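埃尔图姆份额公寓

埃尔图姆份额公寓是一种集合住宅的持有方式，通行于峡湾小城埃尔图姆（Eltum）及其周边几个镇子。买房的人名义上买的是一家住宅公司的份额，每一份额对应一套指定的公寓，份额在谁手里，谁就有权长期居住、装修、继承和转让这套公寓。土地、外墙、屋顶、楼梯间、锅炉房和院子都留在公司名下，由全体份额持有人共同负担。

当地人说起它来语气很亲近，简称“份额房”，有时干脆叫“份额”，比如“她在河边有个份额”，外地人听了往往要愣一下，以为说的是股票。这种住宅在房产广告里与普通产权公寓并排刊登，外观上也看不出差别，同样的阳台，同样的信箱，同样在门厅里放着一排滑雪板。真正的差别都在纸面上，而纸面上的东西对钱包的影响相当大，因此本条目会在价格、公共债务和转让手续这几节里多花些篇幅，还请读者耐心一点。
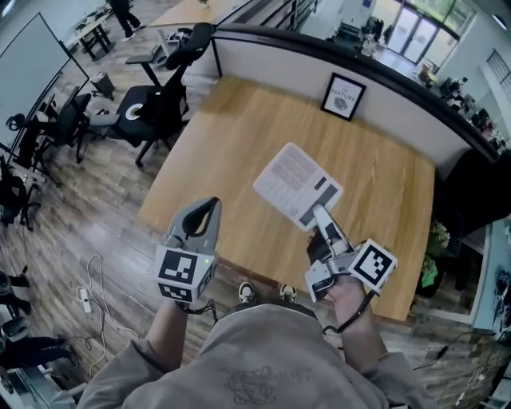 阅读时间：30 分钟

名称

“份额公寓”一词由当地方言里的“一份屋”演变而来。早年的说法更长，叫“在屋里占一份”，多用于兄弟姐妹分继一栋农舍的情形：老大占楼下，老二占楼上，阁楼归还没成家的姑姑。城里盖起第一批公司制住宅的时候，买房的多半是从农场搬来的家庭，他们顺手把这个熟悉的说法带进了新楼，后来经纪人写广告也跟着用，慢慢就固定下来了。

文献里还能见到“公司房”“合屋”“押份房”等叫法。其中“押份房”专指份额尚在抵押之中的公寓，今天已经很少有人这么讲，只在老一辈的信件和旧账本里偶尔碰到。地方史作者赫德维格·豪格兰（Hedvig Haugland）在她那本写得十分热心的小册子《屋里的一份》中收集了许多这类词语，并且给每个词都配了一句例句，读来颇有趣味。

历史

起源

埃尔图姆的港区在旧时以木屋为主，屋子挨得很紧，冬天取暖用的炉子又多，火灾是常有的事。一场大火之后，市里规定港区以内不得再建木结构的联排屋，要重建就得用砖石。砖石房子造价高，单个家庭很难负担得起，几户人家凑在一起又常常为了谁家占地多、谁家朝南而闹得不愉快。

在这种局面下，木材商特吕格弗·霍尔姆格伦（Trygve Holmgren）提出了一个办法：由一家公司出面买地、借钱、造楼，各家按自己那一套的大小认购份额，借来的钱由公司统一归还，各家每月按份额交一笔钱。霍尔姆格伦本人并不是什么理论家，他留下的几封信大部分在谈木料的价钱和一匹生病的马，关于住宅公司的设想只占了一页半，不过这一页半写得很清楚，后来的章程基本照此办理。

勒宁楼

照这个办法落成的头一栋楼叫勒宁楼（Rønning），得名于地块上原来的一座农场。楼共四层，围着一个院子，内有 69 套公寓，大多是两室，少数拐角处的套间多出一个小间，当时的图纸上标作“缝纫室”。楼梯间用石阶，扶手是铸铁的，院子里种了三棵花楸树，其中一棵后来让给了自行车棚。

勒宁楼的认购并不顺利。起初愿意认份额的人不多，大家对“房子是公司的”这一点很不放心，担心公司一倒，全家就得搬到街上去。霍尔姆格伦于是在章程里加了一条，规定公司除这栋楼以外不得经营任何业务，也不得为任何人作保。这一条至今仍写在几乎所有份额公寓的章程里，法律上的说法叫“单一用途条款”，住户们则习惯叫它“霍尔姆格伦那一条”。

推广与停滞

勒宁楼住满之后，城西和河对岸陆续出现了同类的住宅公司。这一时期的楼房比较朴素，外墙抹灰，窗子不大，户型却很讲究实用，厨房里往往带一个朝北的冷藏柜，利用外墙的低温存放黄油和腌鱼。现在的住户多把它改成了酒柜或鞋柜，经纪人在广告里则喜欢写“保留原装冷藏柜”，好像这是一件家传的宝贝，看房的人也的确常为它多停一会儿。

此后有很长一段时间，份额转让价受到管制。卖方只能收回当年认购的数额，加上一个按指数计算的补偿，装修花的钱要凭单据另行估定。管制的用意是防止炒卖，效果却有些参差：房子便宜是便宜了，可是很少有人愿意放出来，想搬家的人也宁可私下互换。据豪格兰记述，那时的报纸上满是“河边两室换城西三室”一类的小启事，有的写得很长，连楼下邻居弹钢琴的时间都交代得明明白白。

管制取消以后，份额房的价格在几年里追上了普通产权公寓的大半，新楼也重新开始动工。开发方式从住户自发联合变为由建筑商先设公司、后售份额，这就带来了公共债务偏高的问题，详见下文。

产权结构

份额与居住权

一份份额包含两样东西，一是对住宅公司的出资，一是对某一套公寓的居住权。两者不可分割，持有人不能把出资卖给甲而把居住权留给自己，也不能只卖半份。夫妻或同居伴侣可以共同登记，父母与成年子女共同登记也常见，但同一份额上登记的人一般不超过两位，个别公司放宽到三位。

原则上一个自然人在同一家公司里只能持有一份。想把隔壁那套也买下来打通的住户，需要由公司大会同意合并份额，合并以后按一份计算表决权，月费则照两套的总和缴纳。这样的安排有时令人觉得吃亏，所以打通的例子并不多，勒宁楼里只有顶层一处。

法人能否持有份额，各公司规定不同。多数章程允许市政机构和雇主持有少量份额，用来安置职工或需要照顾的人；至于投资公司，通常是不许的。

公共部分

公司名下的公共部分包括地基、承重墙、外墙、屋面、楼梯间、给排水立管、供暖主管、院落以及地窖走廊。持有人负责的是套内的一切：地面、墙面饰层、内门、厨房柜、卫生间的瓷砖与防水层，还有从立管接出来的支管。窗户比较特别，玻璃与内侧油漆归住户，窗框外侧归公司，换窗因此成了份额公寓里最容易谈出长篇大论的话题。

地窖储物间和阁楼储物间随公寓分配，不单独计入份额。停车位则有两种做法，一种是按排队顺序租用，搬走即退还；另一种是设立专门的车位份额，可以随公寓一起转让。买家看房时最好问明属于哪一种，广告上的“有停车可能”四平八稳，含义可以很宽。

章程与大会

每家住宅公司每年春天召开一次大会，审议账目、预算和较大的维修计划。每份份额一票，不论公寓大小。这一点常使外地读者惊讶，因为月费是按面积和位置系数缴的，大套交得多，说话的分量却与小套一样。支持者认为这样能避免少数大户左右全楼，也有人觉得不够公平，争论了很多年，大家倒也习惯了。

大会上最花时间的往往不是最贵的事情。换屋顶这样的工程，材料和报价都摆在那里，讨论一会儿也就过了；晾衣绳该装在院子哪一侧，则可以从傍晚谈到咖啡喝完。

价格的构成

份额公寓的广告上通常列出两个数字，一个是要价，一个是总价。要价是买方付给卖方的钱，总价则等于要价加上该份额所摊的公共债务。初次买房的人很容易被要价吸引，觉得捡了便宜，等看到月费才明白过来，所以比较两套房子的时候，务必以总价为准。

公共债务

公共债务是住宅公司以自己名义借的款，多用于建楼、翻修外墙或更换电梯。债务按份额系数摊到每一套公寓名下，由公司统一还本付息，住户通过月费分担。一般来说，老楼的公共债务较低，新楼较高，有些新楼的公共债务甚至超过要价。

对买方而言，公共债务有它的好处：不必自己去银行谈条件，首付的基数也小。不便之处在于利率由公司谈定，住户无从选择；况且建筑商销售新楼时常为公司安排一段只付利息的时期，期满后开始归还本金，月费便会明显上升。房产法学者巴尔塔萨·特鲁默（Balthasar Trummer）把这一现象称为“月费台阶”，他在讲义里反复提醒学生，读广告时先找还本起始日，再看客厅照片。

个别清偿

不少公司与银行约定，住户可以提前还清自己名下那部分公共债务，从此月费中只剩下日常开支。这种安排叫“个别清偿”，每年开放 2 次，需提前书面申请。已经清偿的公寓在转让时要价自然较高，总价与未清偿的同类公寓应当接近，两者若相差很多，就值得请经纪人解释一番。

要留意的是，个别清偿只能免去已有的债务。公司日后若为新的工程再借款，已清偿的住户同样要摊一份，或者选择在工程开始时一次付清。

月费

月费分两部分，一部分偿还公共债务，一部分维持日常运转。日常运转包括市政费、楼宇保险、公共照明、清扫、扫雪、基础宽带和维修储备。供暖是否包含在内要看楼里有没有分户计量；没有分户计量的老楼，冬天住户常常开着窗户睡觉，月费里的暖气费也就降不下来。

维修储备的多少最能反映一家公司的脾气。有的公司年年多收一点，攒够了才动工；有的公司平时收得很低，临到漏水再去借钱。两种做法各有拥护者，从买方的角度看，低月费未必是好消息，最好把近几年的账目和维修计划都要来读一读，读不懂的地方可以请经纪人逐项讲讲，经纪人有义务回答。

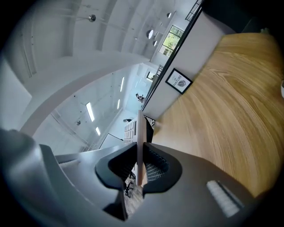
浅橡木色的大桌面，一旁竖着一块薄板

买卖程序

估价与广告

出售份额一般委托持证经纪人办理。经纪人先到公寓估价，再向住宅公司索取资料，包括章程、账目、公共债务余额、月费明细、欠费情况和已决定的工程。公司对提供这些资料可以收取一笔手续费，费用由卖方承担。

资料齐备后撰写销售说明书。埃尔图姆的说明书以详细著称，除了面积、朝向、能源等级，还会写明洗衣房的使用办法、能不能养狗、阳台上可不可以用炭火烤肉。技术报告由独立的房屋检验师完成，检验师会检查卫生间防水、窗框腐朽和地面水平，并给每一项评定状况等级。房子状况较差的项目用醒目的颜色标出，卖方看了难免心疼，可这样写清楚了，日后也省去许多争执。

面积的计算有其讲究。套内面积算到外墙内侧，储物间与封闭阳台另列。斜屋顶下面的空间，净高不足的部分不计入面积，只写作“地面面积”。顶层公寓的广告里两个数字并排出现，有时相差很大，住起来的感觉则多半介于二者之间。

看房与出价

看房多安排在傍晚或中午，公开进行，来的人脱了鞋在屋里慢慢转。习惯上卖方不在场，由经纪人应答。桌上一般备有说明书和登记表，想参加竞价的人留下联系方式。

出价须采用书面形式，写明金额、有效期限和附带条件，例如“以获得贷款为前提”。出价在有效期内对出价人有约束力，卖方可以接受、拒绝或还价。多人竞价时，经纪人把每一次出价通知其他参加者，不透露姓名。成交后，买卖双方有权查看完整的出价记录。

优先购买权

份额公寓与普通产权公寓在买卖上最显著的不同在于优先购买权。公司内的其他住户有权以成交价取代买方，若有几位同时主张，则按居住年限排序。有些公司加入了全城性的住宅联合组织，该组织的会员也享有次一级的优先权，同样按入会年限先后决定。

优先购买权有两种处理方式。一种是预先公告，在竞价之前就请有意行使权利的人登记，竞价结束后短时间内便可确定；另一种是事后公告，先有成交价，再等权利人表态，期间买方只能耐心等候。卖方多半愿意选择预先公告，买方也安心些。

年轻人对这一制度的感情比较复杂。父母早早替孩子入会的，到了买房年龄排序靠前，觉得十分受用；刚搬到城里的人，出价最高却眼看着房子归了别人，心里总不是滋味。经纪人弗罗伊迪斯·米克勒布斯特（Frøydis Myklebust）在地方报纸的房产专栏中建议后者不妨多看公共债务较高的新楼，那里主张优先权的人通常少一些。

公司的同意

章程大多规定，新持有人须经公司同意。拒绝必须有正当理由，例如买方是章程不允许的法人，或有书面证据表明他无意居住。公司不得以职业、家庭状况、出身或宗教为由拒绝任何人。同意的答复期限届满而公司没有表态的，视为同意。

交接

交接当日，买卖双方与经纪人一同到公寓，点交钥匙，抄录电表，逐间查看有没有打扫干净。份额的变更在登记机关登记，费用比普通产权公寓的过户低得多，也不缴纳过户税。许多买家正是冲着这一点来的，对首次购房者来说，省下的钱足够添一套像样的厨房电器。

交接之后若发现缺陷，买方应在合理时间内通知卖方。属于公共部分的缺陷，例如外墙渗水，原则上应向住宅公司提出；属于套内的，向卖方提出。遇到像窗框那样两边各管一半的地方，律师往往有得忙。

出租

份额房以自住为原则，出租受到较多限制。持有人自己先住满一年，方可申请把整套公寓租出去，累计最长三年。因工作调动、求学、服役或健康原因离开的，可以另行申请延长。出租其中一间而自己仍住在里面，则无需申请。

短租方面，每年可以出租的天数以 30 天为限，各公司可在章程中作出更宽或更严的规定，更严的居多。港区的几家公司由于靠近渡轮码头，夏天游客拖着箱子在石阶上上下下，清晨尤其热闹，住户们为此修改章程，要求短租前在门厅的簿子上写明日期和联系人。

这些限制使份额房对投资者的吸引力较小，价格波动也相应平缓。特鲁默认为，埃尔图姆的市中心至今仍有不少家庭居住，与出租限制有相当的关系；也有论者指出，这同时令租房市场过于狭小，来本地念书的学生十一月还在找房子，是城里每年都要谈一遍的老问题。

建筑特征

早期的份额公寓以院落式为主，楼房沿街围合，中间留出共用的院子。院里设晾衣架、沙坑和敲打地毯的铁架，后来添了长椅与自行车棚。公寓大多前后通透，客厅朝街，厨房朝院，母亲们做饭时抬头就能看见孩子，这在当年的宣传册里是很重要的一句话。

中期的楼房改为板式，独立坐落于草坪之间，楼高三层，没有电梯。这批楼的隔音不太理想，保温也差，近年来多做了外墙加厚处理，阳台随之更换，原来的木格栏杆变成了玻璃。喜欢旧栏杆的人不少，有几栋楼特意保留了一个单元作纪念。

近期的新楼集中在旧船厂一带，设有电梯、地下车库和屋顶平台，套型偏小，客厅与厨房合为一体。屋顶平台属于公共部分，使用须预约，夏至前后的傍晚总是早早就被订满。建筑师伊敦·唐恩（Idun Tangen）为其中一处设计了共用的客房，住户的亲友来访时可以按晚租用，床单自备。这个主意很受欢迎，后来的几栋楼也照样留出了一间。

管理

规模较小的公司由住户自行记账和安排维修，规模较大的则把账务、收费和技术咨询交给专业的物业管理公司。本地最常见的一家是洛迪耶（Lodier），总部设在旧海关对面，名下管理的住宅公司遍及全城。管理合同一般按年续签，服务范围写得很细，从催缴月费到每年检查灭火器，都各有一栏。

2024年1月，洛迪耶把旗下各住宅公司的资料索取改为网上办理，经纪人不必再打电话等回音。对习惯了每月到柜台上问一问、顺便聊几句天气的老住户，公司保留了窗口服务。

周边地区的变体

邻镇库尔卡姆（Kurkham）的份额房沿用了埃尔图姆的框架，但表决权按面积系数计算，大套的票数较多；优先购买权只限于本栋楼的住户，不及于联合组织的会员。镇上的楼普遍较小，有的一家公司只有六七户，章程也就写得简短，遇事敲敲门便能商量。

库尔卡姆还有一种“园地份额”，把联排屋门前的小园子也纳入居住权，持有人可以种树、搭花棚，但树高不得遮住邻居的厨房窗。这一限制的具体高度各家规定不一，每逢苹果树长得太好的年份便要重新量一次。

与普通产权公寓的比较

普通产权公寓的业主直接持有房屋及相应的土地比例，可以单独抵押，出租自由，过户须缴税。份额公寓的持有人通过公司间接持有，份额同样可以抵押，出租受限，转让免缴过户税，公共债务较常见，优先购买权普遍存在。

在欠费风险方面，份额公寓的住户承担着某种共同责任。若有人长期不交月费，公司仍须按期还款，缺口暂由其余住户垫付。为此，公司对每份份额享有法定的优先担保，欠费严重时可以要求强制出售。另有商业性的月费担保可供投保，大部分新楼在设立时便已加入。

居住感受上的差别则因人而异。份额公寓的邻里往来较多，春秋两季各有一次集体打扫，扫完院子大家在楼下烤香肠；不参加的人在有些公司要多交一点钱，在有些公司则只是少吃一根香肠。

争论

围绕份额公寓的争论主要集中在三个方面。其一是新楼的公共债务过高，有人主张规定上限，建筑商则认为这会把首付能力较弱的家庭挡在门外。其二是优先购买权的排序，联合组织内部多次讨论过以抽签代替年限的方案，均未通过。其三是翻修责任的划分，尤其是卫生间更新与立管更换同时进行时费用该如何分摊，目前的做法是公司承担到防水层为止，瓷砖由住户自选自付，公司按标准款给予补贴。

另外，关于顶层阁楼能不能改建为公寓，各方看法也不一致。改建所得可以偿还全楼的债务，但住户会失去储物间，楼下的人还要忍受一整个施工期的噪声。勒宁楼的大会曾就此表决，赞成者未达到所需的三分之二，阁楼因而保持原样，里面至今堆着不少旧滑雪板和婴儿车。

参见

住宅合作社
公共债务（房产）
优先购买权
单一用途条款
套内面积
园地份额

延伸阅读

赫德维格·豪格兰：《屋里的一份：埃尔图姆住宅词语小集》
巴尔塔萨·特鲁默：《份额转让法讲义》
弗罗伊迪斯·米克勒布斯特：《看房之前》，专栏文集
伊敦·唐恩：《院子、楼梯与客房》

分类：住宅持有方式 | 公寓 | 房地产交易 | 埃尔图姆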